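How to set up the two-arm tabletop task (and still be home for dinner)

Robotics Club, simulation stream. Written by Hanane Cherkaoui, grumbled at by Marina Theodorakopoulos.

By October everyone in the club has read the Dratalon rules and decided the tabletop round looks easy. Pick up a thing, put it somewhere else. My toddler does it all day, mostly with my keys. Give your two simulated arms an afternoon at it before you form an opinion.

What you need
The club laptop with the Spanos sticker, or your own if it has a proper graphics card. The starter folder from the Triment drive. A notebook made of paper.

Step 1. Load the room
Open the starter folder and run the room file. Leave the walls and floor alone. Last year's Ilcombe team spent a whole evening choosing floorboards and scored 40.

Step 2. Set the physics
Put the step rate at 2000. If your laptop starts to sound like a leaf blower, close your other programs before you touch this number. Lower rates make small objects sink into the tabletop, and then you'll blame the gripper.

Step 3. Place the objects
Keep the tall things at the back, so an arm coming in from the front doesn't have to climb over them. Anything thin and spindly goes well to the left. Save the layout under your own name. "Final" is not your own name, and neither is "final2".

Step 4. Move one arm at a time
Park the left arm with its gripper up and drive only the right. Come in slowly over the near corner of the table, stop short of the object, and check your view before you close the fingers.

Right arm at work, left arm parked, from behind the robot's shoulders:

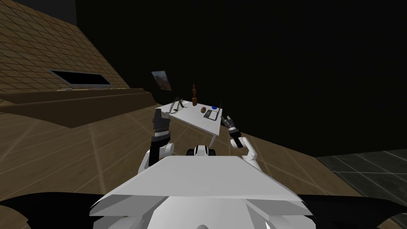
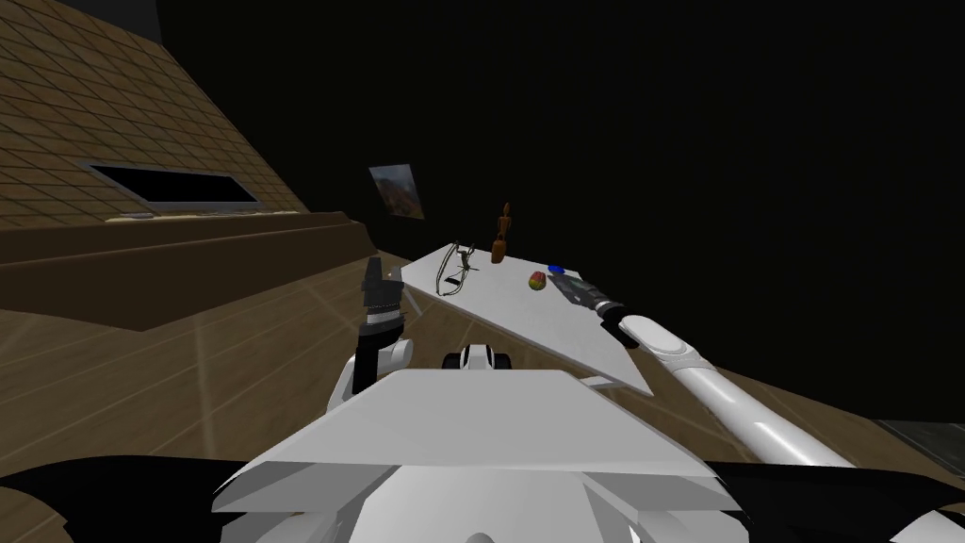
Step 5. Run it and write it down
Each run stops itself at 1680 steps, whether you've finished or are still having a think. Write down the layout, the object you went for and what went wrong. Marina's first notebook has 63 entries, and a good many of them just say "elbow".

Once the right arm behaves, swap over and do the same with the left. Don't copy the joint values straight across — mirror the signs first, or the arm will try to shake hands with its own shoulder. Leave your saved layouts in the shared folder before you pack up, and plug the laptop back in.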